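Gemandale Home Forum > Kitchen > Trays on a steel prep table, yes or no?

dorsey_flats
Posted Feb 1, 2018
I picked up a used stainless prep table, 31 inches on a side. The top is scuffed all over and bowls make a racket when you set them down. Does anyone keep a tray on it full time? I'm looking at a cream plastic one from Vorkano for 11 dollars.

mill_end
Yes. I have had one on mine since August. Get one with a raised rim so spills stay put. Rounded corners wipe out easier than square ones.

Tankard32
I would skip it. You bought steel so you could wipe it down, and now you have two things to wash. Water gets under the tray too. Fix the scuffs with a gray pad, going with the grain.

mill_end
Lift it once a day and dry under it. Takes no time.

Tankard32
You do. Most people won't.

dorsey_flats
The scuffs don't bother me, it's mostly the noise. My bowls are light plastic and they slide when I stir.

pru_k
A tray won't stop sliding unless you put a damp cloth under the bowl. It does help with the noise. Mine is from Warance and it warped in the dishwasher, so wash yours by hand. Also measure first. You want a strip of table left on every side or it gets knocked off.

Tankard32
Agree with pru_k on the cloth. Still say no tray.

mill_end
Pink bowl, cream tray, steel table. No complaints from me. 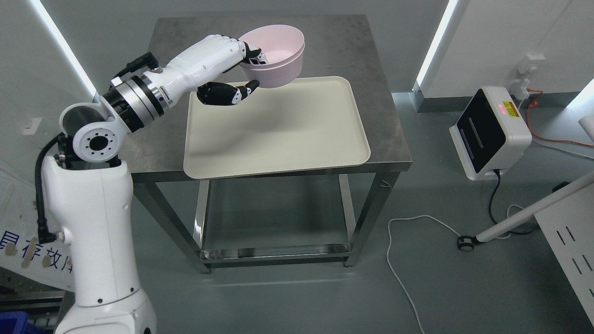 I do rinse the tray after anything with oil in it, or it gets slick.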